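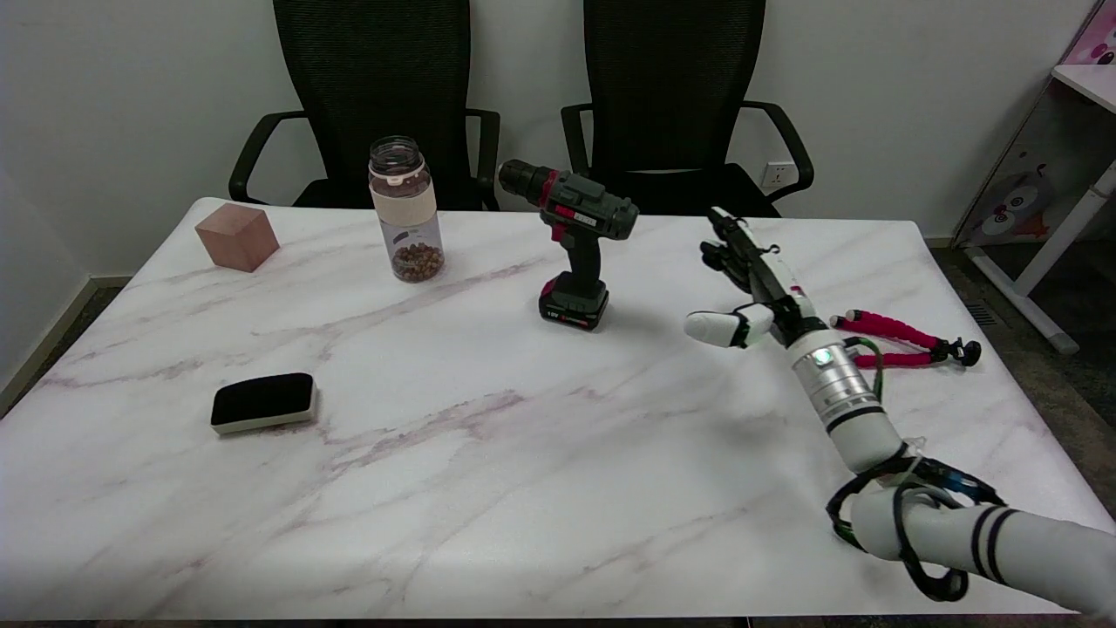 Software engineer, manipulation (control and planning)
Bindent, Ornham office
Posted October 2024

Hi! I run the manipulation software group at Bindent, and I'm looking for someone to come write code with me. I asked if I could write this ad myself, so it's longer than our usual ones and probably has more brackets in it.

We make the software layer that sits between "please pick up the drill" and a stream of joint commands. Our stack is called Edetti. It takes in camera images and joint states, works out what's on the table, proposes grasps, plans an arm motion that doesn't knock everything over, and then hands off to a controller that has to cope when the world is a little different from what the planner believed (it always is). Two of us write most of it right now, and we'd love to be three.

What you'd be working on

The biggest piece is grasping tools people use every day. A cordless drill is my favorite test object and also the one I complain about the most. It stands up on its battery, it's top heavy, the handle is the obvious place to grab, and the chuck sticks out to one side so the collision shape changes a lot depending on which way it's turned. Our grasp scorer likes the handle. Our planner likes whatever approach keeps the elbow out of trouble. Those two disagree more than I'd like, and at the moment they settle it by passing a cost back and forth in a way I wrote in a hurry and would be happy to see replaced.

Then there's clutter. We keep other things on the table with the target: a wooden cube, a clear container with a band around it, a whiteboard eraser, a little bendy-legged tripod. The cube is easy. The clear plastic is hard on depth sensing, and the tripod has skinny legs that our segmentation loves to split into separate objects. If you have opinions on transparent objects, I want to hear them!

And there's the cable problem. Our motion planner treats the arm as a clean chain of cylinders, and the real arm has cables looped along it. We pad the collision model to make up for that, so we throw away motions that would be perfectly fine. I'd like a better cable model, or at least smarter padding, and this could be your first project if it sounds fun to you.

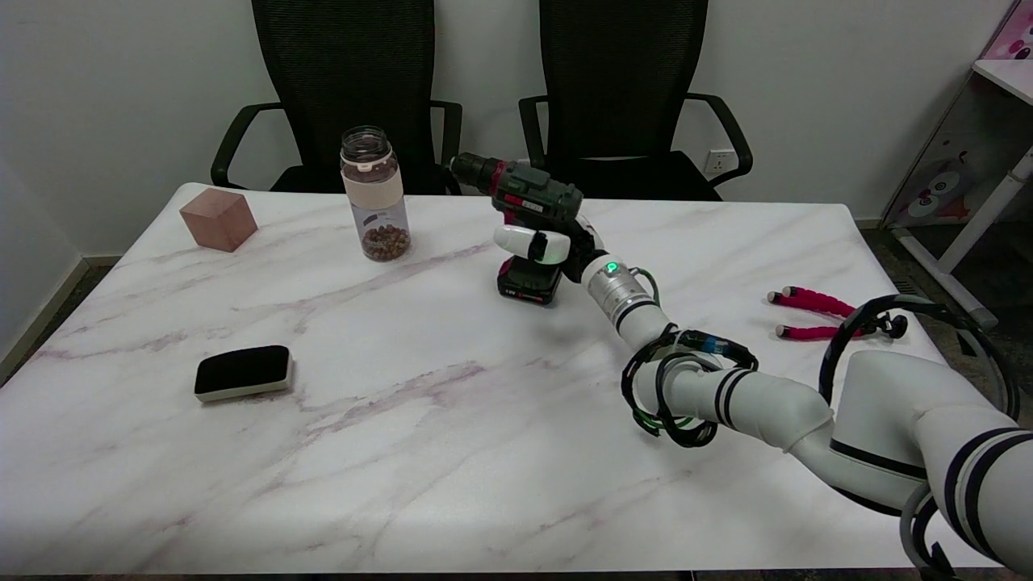 What a normal week looks like

Mornings are mostly code and review. Afternoons you'd be at the table with the arm, running whatever you merged, watching the logs scroll and writing down what went wrong. I think people who write planners should spend time standing next to them, so everyone in the group does this, me included. We replay every failed run in our log viewer (that's Doležal, our in-house tool, and yes, it needs some love too). There's one planning meeting a week and I try hard to keep it short.

What I'm hoping you bring

Solid C++ or solid Python, and a willingness to get decent at the other one. Some experience getting a real arm to move, whether that was at a job, in school, or in your garage. You should be comfortable with transforms and know the sick feeling of finding a flipped quaternion after lunch. I'd also like you to write things down, in commit messages and docs and plain old notes.

Nice to have but please don't skip applying over it: trajectory optimization, force or impedance control, hand kinematics, or any work on test tooling. I don't care about your degree.

The practical stuff

Full time, on site in Ornham 3 days a week, from home the other 2 if you like. You get 20 days of paid vacation plus public holidays. We can help with moving costs. The role has been open since September and I'll keep reading applications until it's filled.

How to apply

Use the form on our jobs page. Attach a resume, and add a few paragraphs about a bug you chased on a physical robot: what you saw, what you guessed first, and what the cause was in the end. No cover letter needed. If you have code you can share, link it, and if it's all locked up at your employer, that's fine too.

After that it's a phone call with me, then a visit where we work through a small planning problem together at the table. I answer everybody who writes. Questions before applying are welcome, just put "manipulation role" in the subject so I spot it.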